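In defense of the green bottle

Posted 2025-01-10

Every January somebody writes the piece about throwing everything out and buying matching jars. Fine. Good for them. I want to argue for leaving things in the package they came in, starting with soda.

My sister-in-law has the Lito system. You know the one, clear canisters, clear bottles, little white labels you write on yourself. She pours the soda into it. Pours it! It goes flat by supper and you can't tell the lemon-lime from the seltzer, so everybody opens both and sniffs. A set for the pantry was 65 dollars and she bought a second one in March.

Meanwhile a plain green plastic bottle does its job from across the room. You see the green, you know. Kids know. My father, who can't find his glasses, knows. 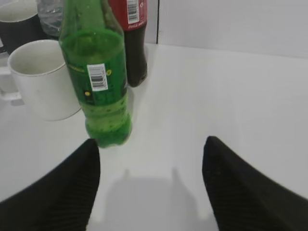 Color is the oldest label there is and we keep scrubbing it out of our kitchens. Everything white, everything see-through, like the whole house is waiting on a realtor. I did it too. Came home from Totport with a car full of bins, 38 of them, and spent a weekend peeling stickers off perfectly good containers. Then I didn't know what anything was. Was that the pancake mix or the flour. It was neither, it was powdered sugar, and the gravy was memorable.

And the packaging tells you stuff. How much sugar. When it goes bad. Where to call if there's a problem. Once you decant, all of that goes in the trash and you are left with your own handwriting saying "oats".

People complain most about the barcode. It's ugly, okay. I used to turn mine to the wall when company came, which I'm a little embarassed about now. But I have come around. A barcode is the one part of the package that isn't trying to sell me anything. No sunshine, no splash of fruit, no "new look same great taste." Just stripes. It's for the register, and the register doesn't need to be charmed.
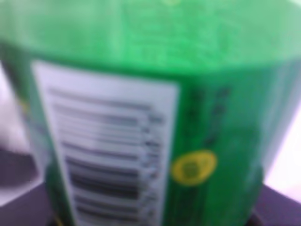

I also like green plastic for itself, and I'll say so even though you're not supposed to like plastic. Put it near a window in the afternoon and tell me that isn't a nice color. If it were glass and came from the Worku shop downtown it'd be on a shelf with a twig in it, priced accordingly.

Yes, the waste. I know. I'm not saying buy more bottles, we get soda maybe twice a month. But a canister is plastic too, mostly, and it got shipped to you in more plastic, and the soda bottle still had to be bought to fill it. So now you have both. I don't see how thats less.

Last week the Piltska catalog came, a pantry on the cover, not one word or color in the whole picture. Beautiful. Couldn't have made a sandwich in there.

Leave the soda in the bottle. Put the cap back on tight. More on cereal boxes next time, I have opinions about the bag clips.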